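Robots and Everyday Work, Unit 8 handout: Can a machine tidy the hallway yet?

Read this before we meet. It's shorter than the last one, I promise, and there's no math in it.

Last unit we looked at the Kastham line, where an arm packs the same box in the same spot all day long and hardly ever gets it wrong. A few of you came up to me afterward and asked the obvious thing: if that works so well, why am I still picking up after my kids? Good question! So for this unit I want us to stay with one small, dull, very human chore, putting shoes in pairs and lining them up, and ask what it would take to hand it over.
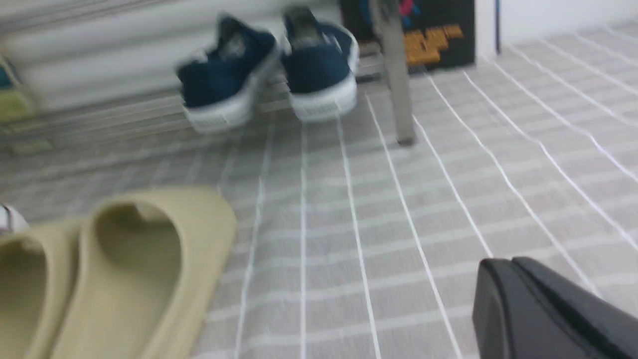 Photo: Flostbridge course archive, wrist camera

A factory robot gets its parts handed over in a tray, all facing the same way. Shoes by a door come as they come. Somebody kicked them off, somebody else stepped over them, and the slides ended up next to the canvas slip-ons. You and I sort that out with half a glance (and a foot, if we're lazy). The machine has to work out how many shoes there are, which two belong together, which end is the toe, and where on each one it can get a grip.

I split the job into three questions, and we'll use them for the rest of the course. Can it see the thing? Can it hold the thing? Does it know when it's done? Most demos you'll watch online are good at the first, decent at the second, and very quiet about the third. 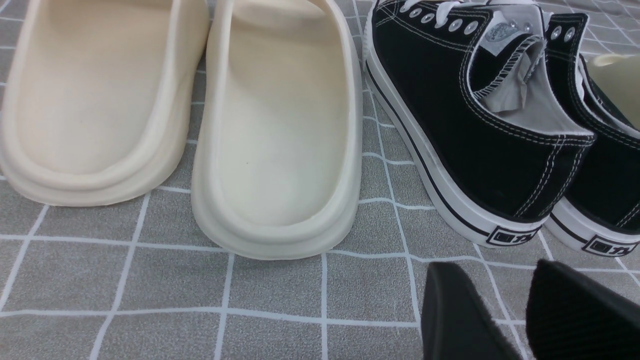 Holding is where I'd like you to slow down. People assume the hard part is strength, and for household stuff it almost never is. It's shape and give. A thick foam slide has a chunky rim around the heel and very little else back there to hook on to, while a canvas sneaker has a collar, a tongue that crumples, and laces that can get in the way of a finger. Same chore, same floor, and you need two different grips. Try it at home with your thumb and one finger and nothing else. Pick up a slide, then a sneaker, then something soft like a ballet flat, and write down where you grabbed each one. Bring the list.

On to numbers. When I ran the shoe exercise with the Sikon starter kit in July, I set up 400 tries over the month and the arm got the shoe where I wanted it in 83 percent of them. I was thrilled for maybe a day! Then I did the sum for a real hallway. Say there are eight shoes, and every one has to go right. At 83 percent each, you finish the whole row without a mistake less than one time in four. That's the gap between a nice demo and something you'd pay for, and it's the same sum on the shop floor, where one bad pick can stop everybody behind it.

Speed matters too, but less than you'd think. I don't care if the robot takes up to 13 minutes over the shoes while I'm out buying groceries.

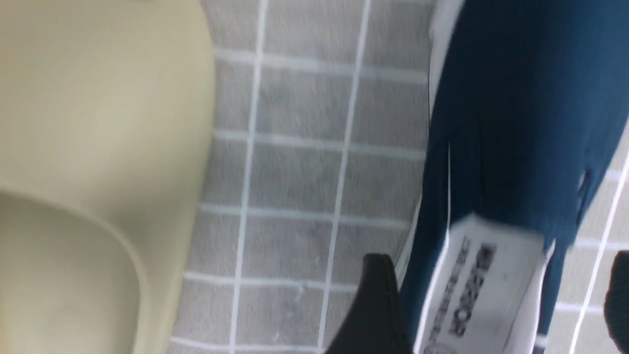 What I do care about is whether I come home to a mess I have to fix, plus a machine sitting in the middle of it waiting for help. A slow helper that finishes is fine. A quick one that needs me standing next to it has just given me a second chore.

So, can they do it yet? My answer this term is "some of it, some days, with a person nearby." Þórarinsdóttir's chapter in your reader is more hopeful than I am, and I'd like you to argue with one of us. Either one, I don't mind.

For next time:

Read the Þórarinsdóttir chapter, at least up to the part on laundry.

Do the thumb-and-finger exercise and bring your list.

Pick one chore from your own home or job and answer the three questions for it in half a page. Please don't pick shoes.

If you're borrowing a Sikon kit, sign the sheet by the door and have it back before 5 p.m. The charger goes back with it.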